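**Data entry clerk, part-time (Lopes archive, Zernville)**

Lopes holds 868 boxes of paper delivery records from its former Lastov depot. Of these, 438 have been indexed. We need one clerk to key the remainder into the stock database, starting in April. Hours are 09:00 to 13:00, Monday to Friday.

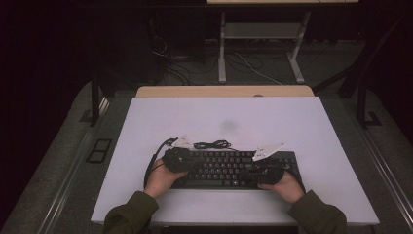 Applicants must be able to read handwritten ledgers and work to the existing field codes. Previous use of Grillix is helpful; training takes two days. Each batch is checked against the source sheets before it is released.

The post is fixed-term for 800 hours and is based on site. Remote working is not available.

Send a CV and one referee to Jailson Assunção, Room 211, quoting "Archive clerk". Interviews will be held on a Thursday.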